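## 4. Dressing the Break Room Table

Now that the table is standing level (see Section 3 if it still rocks, and please don't skip that part, I did once and regretted it for months), we come to the pleasant bit, which is putting the cloth on. The Vusance cloth is cut generously, so give yourself plenty of elbow room and don't be shy about asking someone to take the other end.

**Before you start**

- Wipe the tabletop and let it dry all the way. A damp top will leave a mark on the back of the cloth that never quite comes out.
- Roll the chairs back toward the window. They can stay there in a row until you've finished.
- If there is anything in the microwave, take it out now, or you'll forget it the way the rest of us do.

**Steps**

1. Unfold the cloth on the table with the printed side facing up. Fresh from the packet it will have sharp creases, and that's fine for now.
2. Find the middle of one long side and line it up with the middle of the table. The checks make this easy, as you can follow a single row of pink and white squares straight down the table with your eye.
3. Smooth from the center outward with flat hands, working toward the corners. Go gently! Pulling hard on one side only drags the other side up.
4. Check the overhang. We like 80 mm on each side, enough to look finished and short enough that the chair arms don't catch it. At the door end you can go up to 100 mm if you have cloth to spare.
5. Fit the clips, starting at two opposite corners and then doing the other two. Push each clip on until it stops.
6. Walk once around the table and look along the rows. If they drift to one side, loosen two clips, nudge the cloth over, and press them back on.

> **Note:** Stubborn creases usually relax overnight. Murray Quinlan swears by laying a heavy book on each one, and I have to say his table always looks better than mine.

> **Caution:** Do not iron the cloth on the table. Do not set hot dishes straight from the microwave on it either; use a trivet or a folded towel.

**Rolling the chairs back in**

Bring the chairs over one at a time. The ones with headrests are taller and a bit top-heavy, so steer them by the seat and keep them clear of the hanging edge of the cloth. Leave enough space at the filing cabinet end for the drawers to open fully.

If a clip goes missing, the spare is part no. 445, and Ingvar Þorgeirsson keeps a bag of them in his desk. Cleaning and storing the cloth over the summer shutdown in July is covered in Section 5.
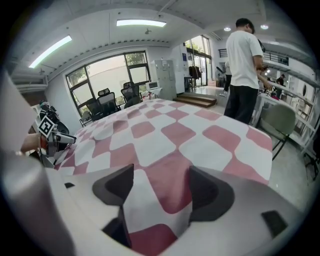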